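3.2 Programming practice and the place of the short film

The four festivals in the sample differ in size and funding but share a common working method. Each issues an open call, each applies a first round of remote viewing, and each passes a reduced list to a selection panel that meets in person. Arklow and Dinov publish their selection rules; Sotelo and Pokis supplied theirs on request. The rules were coded against the scheme set out in Section 2, with separate codes for running time, technique, country of production and year of completion.

Running time proved to be the most consistent filter. Arklow and Sotelo exclude animated shorts longer than 18 minutes, and Pokis applies the same limit except in its student section, where no maximum is stated. Dinov has no formal limit for shorts, although its published guidance asks entrants to bear in mind that a competition block lasts 60 minutes. In effect this works as a soft limit. A film that takes up a third of a block has to displace several shorter ones, and panel notes from Dinov show that length was raised as an objection far more often than technique or subject.

The combined catalogue for the period under study contains 529 titles after the removal of duplicates. A title was treated as a duplicate when it appeared at more than one festival under the same or a translated name with matching director and year. Re-edited versions were kept as separate entries where the festival had listed them as such. Music videos were included, commissioned trailers were not.

Technique was recorded as given by the entrant. This is a known weakness of catalogue data. Entrants use "mixed media" for very different kinds of work, from drawn animation with a photographed background to puppet films with digital faces, and the four entry forms do not offer the same options. Sotelo's form allows only one technique to be ticked. Pokis allows any number and also provides a free text field, which many entrants leave blank. To make the four sets comparable, multiple entries were reduced to the first technique listed, and stop-motion, puppet and object animation were merged into a single class. 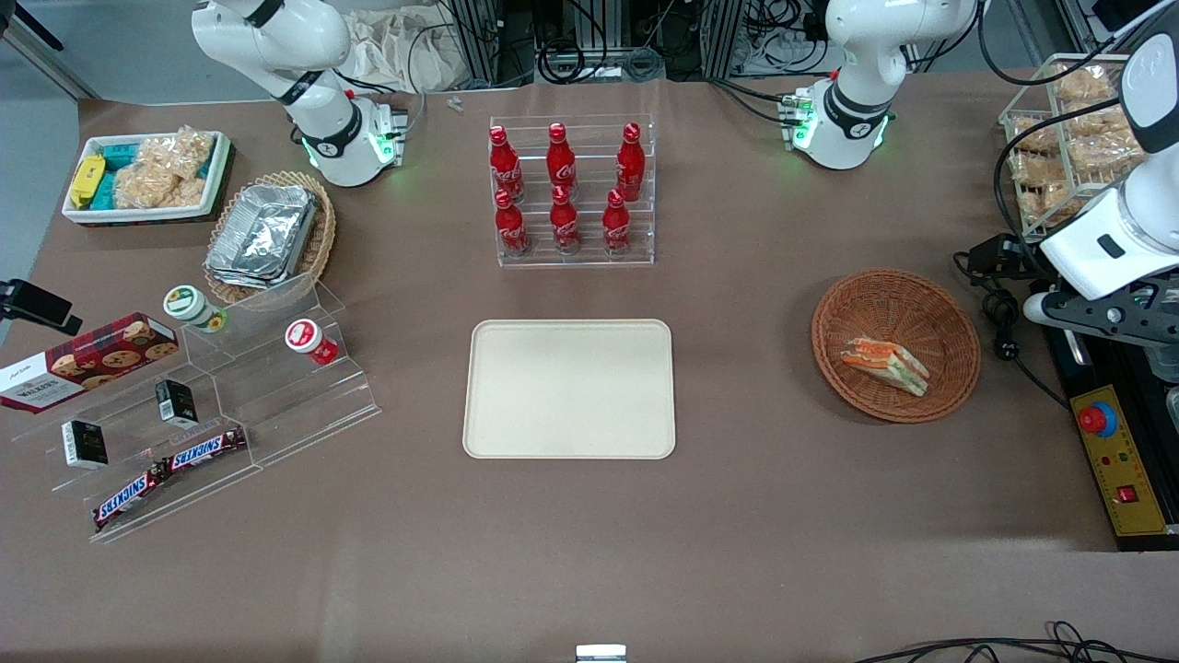

Figure 3. Tabletop with tray, bottle rack and two jointed arms.

The merged class is uneven across the four festivals. It is largest at Arklow, where a dedicated puppet programme has been part of the schedule from the first edition, and smallest at Dinov, where drawn and computer-generated work fills most of the competition blocks. The difference cannot be put down to the tastes of the panels alone. Arklow's call is circulated through puppetry schools as well as film schools, so the pool of entries is already weighted before any viewing takes place. Without access to the rejected entries it is not possible to separate the two effects, and only Sotelo was able to provide a full list of submissions.

For Sotelo, then, a limited comparison can be made. Selected and rejected films were compared on the same codes. Country of production showed a clear pattern: domestic films were accepted at a higher rate than foreign ones, as expected where a national competition is run beside the international one. Once the national competition was set aside, the gap narrowed but did not close. Student status had no visible bearing on acceptance. Films with no dialogue did slightly better than films with dialogue, and subtitled films did better than those supplied without subtitles in the language of the festival.

The ordering of films within a block is covered less well by the written rules. Only Pokis sets down any principle, namely that two films using the same technique should not be shown in succession if this can be avoided. The programme sheets show that the principle was followed in most blocks. At the other festivals the order appears to have been settled late. Draft sheets from Arklow, dated to December and again to the month before opening, contain the same titles in almost wholly different sequences, and the final version differs from both.

Late changes of this kind matter for the analysis in Section 4, which treats position within the block as a variable in audience voting. Position was therefore taken from the sheets used by projection staff and not from the printed catalogue. Where a projection sheet was missing, the block was left out of the voting analysis but kept in the overall counts. The affected blocks are all from Dinov, and all fall within the late evening slots.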